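An afternoon with the robots at Skillent

21 May 2026

I've been grinning since I got on the train home, so I'm writing this up before it wears off.
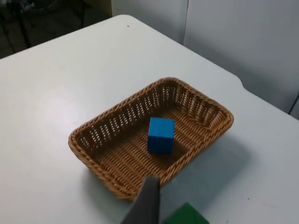
Skillent have their workshop out on the Boltau estate, past the tile warehouse, and once a year they open it to anyone who puts their name down. I'd missed the last one through pure disorganisation and wasn't going to do that again. There were 20 of us on the afternoon slot, including a retired bus engineer who asked better questions than I did and two teenagers who had clearly talked their dad into it.

I'd half expected a glass case and a man with a headset. What we got was a chair each, close enough to hear the motors, and Zihan Pan talking us through what the arm was doing while it did it. The job was simple on paper: pick up coloured blocks and put them in a basket. The blue cube was the one they started us on. You watch the arm come down over the table, slow down, hover a bit (it really does look like it's thinking, though Zihan winced when I said so) and then close on the block.

What surprised me was how much goes on around that one small movement. The basket can be put down at any angle and the arm has to cope. The wicker is a pain, apparently, as all those little gaps look different every time the light shifts, and the rim is high enough to catch a finger on if you come in too low. They'd used a plain plastic tray for months and everything went beautifully, then somebody brought the basket in and the arm more or less forgot how to do its job! I loved hearing that. You don't get that sort of thing in a brochure.

The other thing I hadn't understood is that nobody types in "go left a bit". A person steers the arm through the task over and over, it's all recorded, and the software learns from the recordings. The set for block and basket stands at 2,749 goes. I asked who did them all and Carmela Toledo put her hand up from the back of the room. She said she dreams in blocks.

Then we got to have a try ourselves!! You hold a pair of handles and the arm copies you, with a little delay that your brain takes a while to forgive. I had 3 goes. The first block I pushed clean off the table. The second I picked up and then let go of far too early. The third went in, and I made a noise I'm not proud of. The bus engineer got his in first time, no fuss at all, and went back to his seat like a man who'd posted a letter.

I asked where it's all heading, and the answer was refreshingly modest. They have a small trial lined up with Watitz for August, sorting returned parts into bins, and they want to see whether it can run through a morning without someone hovering next to it. Zihan thought it probably couldn't yet. Carmela thought it could, and they had a friendly argument about it in front of us while the tea went cold.

A few practical bits if you fancy going next time. Booking is free but it fills up, so get on their mailing list. The bus from Requena stops at the bottom of the estate and it's a good walk from there, over a mile, with no pavement for part of it. Wear something warm, as they keep the big door open. The afternoon slot is 2 hours and ours ran on quite a bit past that, mostly my fault.

I've got a page of scribbled notes about how the handles work that I can barely read. If I can make sense of them I'll put up another post.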